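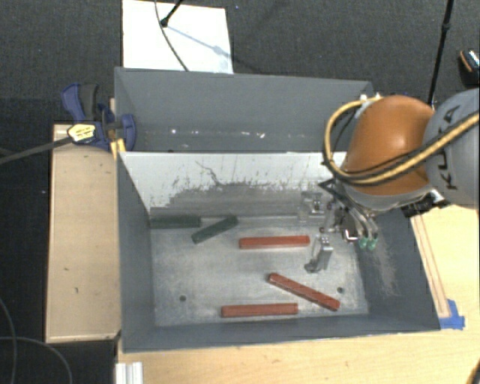 Divided bin, front compartment, red and green bars. Two floor holes visible.

Re: Storage bin for bar stock – drain holes, plug or leave?

yuniyal
Posted Tue 27 November

I picked up this divided metal bin when the Drastville works cleared its stores, and I'm deciding what to do before it goes into regular use. It has a narrow compartment at the rear and a larger one in front. The bars are sorted by colour, red and green, and both colours currently share the front.

Three questions.

1. The front floor has two small round holes, one lower left and one lower right. Plug them or leave them?
2. The divider is whitish along the top and left and grey lower down, with an uneven edge between the two. Is that a coating worn through, or residue on top of the metal?
3. Is it worth lining the floor? It is bare metal at present.

The bars are 600 g each. The bin will live indoors on a steel bench.

Yogesh Uniyal

grallit_stores
Leave the holes. If they go right through they will let out grit and any liquid that gets in. We plugged ours at Grallitstead with rubber bungs and had standing coolant in the corners by February. The bungs came out again.

tenthou
Disagree, at least for indoor use. Holes over a bench mean swarf on the bench. If the bin is never washed in place, a drain does nothing for you. Fit blanking grommets, which pull out when you want to hose it down.

grallit_stores
A grommet stands proud of the floor. Bars catch on it when you slide them forward. Flush or nothing.

tenthou
Put the flange on the underside, then.

grallit_stores
It won't stay in from underneath with 600 g bars dropping on it.

mossop_b
On question 2, I can't tell from the picture and I doubt anyone else can. Wipe a patch with white spirit, then scrape a hidden spot with a plastic blade. Residue will lift or smear. Paint will stay put or come away in flakes with a clean edge. Do this before you take any abrasive to it, as you don't know what the coating is.

The floor has that mottled, rubbed look you get from metal sliding on metal. I would leave it alone. There is a jagged dark scratch on the divider, left of centre, that I'd run a fingernail across. If the nail catches, dress the edge with fine paper so it doesn't mark the bars.

Xie_fan
I would line it. Rubber matting, 3 mm, cut slightly undersize so that it lies flat. The noise reduction alone justifies it. We used Xie matting in a similar bin and it has lasted five years.

mossop_b
Matting over a drain hole holds moisture against the metal. If you line it, punch the mat to match the holes. It also needs lifting and cleaning underneath, and in my experience that stops after the second month.

tenthou
You have a divider and both colours on the same side of it. Put one colour in the back.

yuniyal
The rear compartment is too narrow to get a gloved hand into comfortably. I can reach a bar standing on end but not one lying flat at the bottom.

tenthou
Then stand them on end. Or put the slower-moving colour there, whichever that is.

yuniyal
Green is slower. I may try that. The left wall slopes inward towards the floor, so the usable base is smaller than the opening and a row that fits at the top won't fit at the bottom. I had not allowed for this when I worked out the stacking.

grinder_dave
Is the part number for these the 951? If they came from the same stores as the Grinder spares, check for a protective oil film before you put rubber anywhere near them. Some oils swell natural rubber. Nitrile is safer.

yuniyal
Yes, 951. They feel dry, but I'll wipe one and look at the cloth.

White spirit test done on the divider, top left. Nothing on the rag and no smearing. A plastic scraper took off one small flake with a clean edge, so I am calling it paint. I'll leave what is there and not repaint.

mossop_b
Agreed. Anything you put on it will only get knocked off again.

yuniyal
Current plan: holes left open, a shallow tray on the bench underneath, no liner for now. Green bars on end in the rear.

tenthou
The tray is a grommet with extra steps, but fine.

grallit_stores
Tray is correct. Empty it weekly.

Xie_fan
Still think you'll want the matting once you've heard a full load go in. Measure the floor and not the opening when you cut it, given that sloping wall.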